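Gripper trial working group — minutes
Monday, 10.00, Cokwood workshop. Chair and notes: Florian Delorme
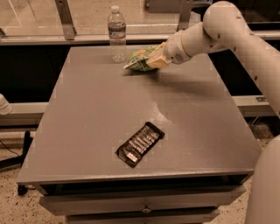 Item 2: cream gripper holding the green snack bag, with the chocolate bar and water bottle still on the table.

1. Previous minutes
Agreed, after a short argument over whether "promising" had been minuted or merely said. It stays in.

2. Mancuso fingers against Trusov fingers
The group went through the October log. Each pair was tried on the same three items: snack bag, chocolate bar, water bottle. There were 313 attempts in all, 183 with the Mancuso pair and the rest with the Trusov pair. The uneven split was put down to enthusiasm.

Bottles gave neither pair any trouble. Chocolate bars lying flat were slow with both, the fingers having to get down to the tabletop before they can close on anything so thin. The Trusov pair was slightly quicker here and considerably louder.

Snack bags took up most of the discussion. The Mancuso pair holds a bag well by its side but creases it. The Trusov pair creases it less and drops it more. It was suggested that a customer might prefer a creased bag to one on the floor. No objections.

Action: FD to repeat the bag test with both pairs at the lower closing force, and to buy more bags. Bags opened "for inspection" are not to be claimed as test stock.

3. Wrist camera
The Jeltport camera loses the edge of foil wrappers under the overhead lights. Moving the lights was proposed, as it was last time. Turning the exposure down was also proposed and takes about 2 minutes, so we will do that first.

Action: exposure to be changed before the next run and the setting written in the log — in the log, please, and not on the whiteboard.

4. Controller
The new controller stopped itself 58 times during the trial. Most stops came on the return move, with the arm going back to its start position and nothing in the fingers. The supplier's view is that the limits are cautious. The group's view was shorter and has been left out.

Action: FD to send the supplier the stop log and ask which limit is being reached.

5. Any other business
A request to add a banana to the test items was deferred.

Next meeting: same time, once the bags have arrived.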